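Stirkora Toy Library: questions about wooden puzzles and sorting toys

Last revised in December. Answers are maintained by Nosipho Nkuna (catalog) and Lwazi Mnguni (repairs). Rules for ride-on toys and battery toys are on separate pages.

## Borrowing

**How many puzzles can I have out at one time?**

Each household card covers 3 puzzles. A boxed set with several boards inside is one loan if it carries a single catalog label. Playgroup cards have a higher limit, which is printed on the card.

**How long is a loan?**

Fourteen days, renewable once. Renewals can be made at the desk or through the online catalog until closing time on the due date. A puzzle that another member has reserved can't be renewed.

**How large is the collection?**

The catalog lists 2,912 items. Number boards, letter boards and shape sorters are shelved together under code W. Floor puzzles are under code F and stay in their original boxes where the box is still sound.

**What does a number board consist of?**

In our catalog the term covers any flat wooden board with lift-out pieces that show numerals. Some boards have numerals only. Others pair each numeral with a picture of the matching quantity. The catalog record states which type it is, the number of pieces, and whether the pieces have knobs.
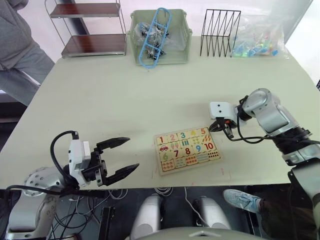 ## Missing and damaged pieces

**A piece is missing. Do I have to pay?**

Report it when you return the puzzle. We hold the record open for 14 days so that the piece can be brought in. After that, the replacement fee shown in the catalog record is charged to the card. If the piece is found later, the fee is refunded in full, minus nothing, provided the board has not yet been withdrawn.

**I borrowed a puzzle and a piece was already missing.**

Check the record first. Boards with a known gap are marked "incomplete" and stay in circulation if they can still be used. If the record says "complete," call the desk before the end of the next opening day and quote the W number on the back of the board. You will not be charged.

**How should I check a board before returning it?**

Put every piece in its slot. With numeral boards, work in counting order and compare the total with the number on the label. Pieces left on a table or under a sofa cushion account for most of the reports we receive. 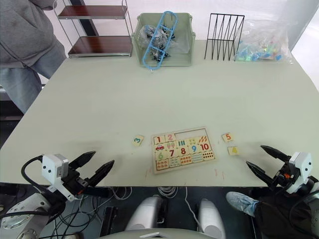 Do not substitute a piece from another set, even if it fits. Slot shapes differ slightly between production runs, and a forced piece can split the divider next to it.

**Can you make a replacement piece?**

Sometimes. Lwazi cuts plain replacements from birch sheet for boards with straight-sided slots. The numeral is painted by hand and sealed with a water-based varnish. Interlocking pieces with curved edges take much longer and are only attempted for boards that are borrowed often. Allow up to 55 days. The board is marked "in repair" in the catalog and reservations stay in the queue.

**What counts as normal wear?**

- Faded print
- Rounded corners
- Light scratches on the face or the back
- A slightly loose fit

Tooth marks that break the surface, swelling, and splits longer than a fingernail are treated as damage.

## Cleaning

**How do I clean a wooden puzzle?**

Wipe each piece with a cloth that has been wrung out in warm water with a drop of dish soap. Wipe again with plain water. Stand the pieces on edge until dry. Never soak a board. The backing is glued, and the layers separate once water gets in.

**Can I use disinfectant wipes?**

Not on printed faces. Alcohol softens the ink on many boards. The unprinted back may be wiped if necessary. 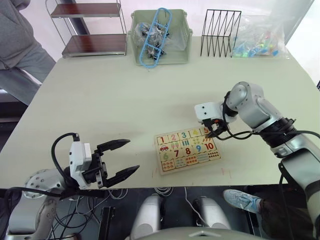 *Wooden number puzzle board, laid flat on a table.*

**Do you clean items between loans?**

Yes. Returned items are wiped, dried and checked for splinters before they are shelved. Items returned after 4 p.m. are processed the next opening day.

## Choosing a puzzle

**Which type suits which age?**

The label color is a guide only. Green labels are for large knobbed pieces, yellow for flat pieces in separate slots, and blue for interlocking pieces. Green-label boards have no loose parts that fit inside our small-parts test tube. Children under three should use green-label items only.

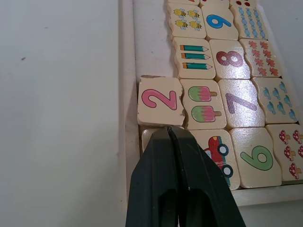

Children who can name numerals are not always ready to match them to quantities, so two boards at different levels may be more useful than one. Mahlet Adugna keeps a short list of suggested pairs at the desk.

**Can I donate a puzzle?**

Complete wooden puzzles in clean condition are accepted. Please count the pieces and tape a note of the total to the back. We can't accept homemade painted toys unless the paint is identified, and we don't take magnetic pieces of any kind.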